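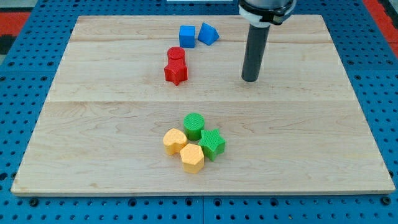
Unit 2. Blocks, shapes and the words we use for them
Course: Learning Materials in the Early Years
Lecturer: Gaetano Bellini
Notes for the Thursday group. Please read before the practical session in the Skelton room.

1. Where we are in the course

In the first unit we spoke about materials without a fixed shape, like sand, clay and water. Now we go to the opposite side, to solid blocks. A block doesn't change when the child holds it, so it is a good material for learning to compare. Most of you have used blocks with children already. I ask you to forget for two hours that you know them well.

2. Names of the solids

Students often use the flat name for the solid thing. They say "square" for the cube and "triangle" for the triangular prism. With small children this is not a tragedy, and I would not correct a child of three years who says it. But the adult should know the difference and should use the right name in her own speech, calmly and many times.

Cube: six faces, all of them square. It looks the same whichever face it stands on.

Triangular prism: two faces are triangles and the other three are rectangles. It can lie on a rectangular face or stand on a triangular end, and children find this very interesting. Many adults call it "the roof."

Cylinder: two flat round faces and one curved surface. Standing, it is stable. Lying, it rolls.

Star prism: the same idea as the triangular prism, with a five-pointed star in place of the triangle. It is not a classical building block, but children like it and they ask for it by name.

A prism keeps the same outline all the way through. If you could cut the star prism in slices, parallel to its star face, every slice would be the same star. I show this in class with a cucumber and a metal cutter, and you may do it too with your group.

3. Color and shape together

When we give colored blocks to a child, we give two kinds of information at the same moment. The blocks on our board are a good case. The cube and the triangular prism at the far end are both blue. The cylinder and the star together are both red. A child who is asked to "put together the ones that are the same" may answer by color, and she is right.

Now look for the cylinders. There is a red one, and there is a green one in the group nearer to the front. If the child sorts by shape, the red cylinder must leave the star and go to the green cylinder. Some children do this with no difficulty. Others begin by shape and come back to color in the middle of the work. We write down what they do and we don't interrupt.

Please be careful with your question. "Put the same ones together" is open. "Find another one with this shape" is closed. Both are useful, but in your notes you must write which one you asked, word by word. Last year I received several good observations that I could not use, as the question was missing.

4. The surface under the blocks

I prefer a plain board of light wood. Strong colors are easy to see on it and the edge of the board tells the child where the work is. Our board has visible seams between the planks, and these straight lines have an effect. A child may use a seam as a border — "these live here, these live there" — also when we did not propose it. Describe it in the notes if you observe it. Do not explain to the child that the line is only a seam.

Keep the number of blocks small. Eight is enough for a first session. The Flodcombe nursery gave us a box with around 1,000 pieces, and it is wonderful for construction, but it is too much for sorting.

5. Touch

Blocks made with a 3D printer often have fine lines on the surface. You can see them on the round top of a cylinder when the light comes from the side. For some children this texture is more interesting than the form. Let them pass the finger over it. Older wooden sets, as the Peeters set in our cupboard, are smoother and heavier, and a comparison of the two can be a full activity by itself.

6. Words of position

The same few blocks serve for in front of, behind, next to, between and on top of. Here we must remember that some of these words depend on where the person sits. A cylinder that is behind the star for me can be in front of the star for the child on the other side of the table. Sit on the same side as the child for the first sessions. Later you can change your place and ask again.

"Next to" is easier. It stays true from every chair.

7. Task for the practical session

Work in pairs. One person arranges some blocks and hides them behind a folder. She describes the arrangement with words only, and the other person builds it. Then compare and change the roles. Write the words that caused a mistake. In my experience it is nearly always "behind."

Afterwards, write an observation of one child, not longer than 295 words, with the exact question you asked. The observation is marked out of 100.

Reading: the Minwood reader, the chapter about sorting. You can leave out the part on scoring tables, we will do it in April.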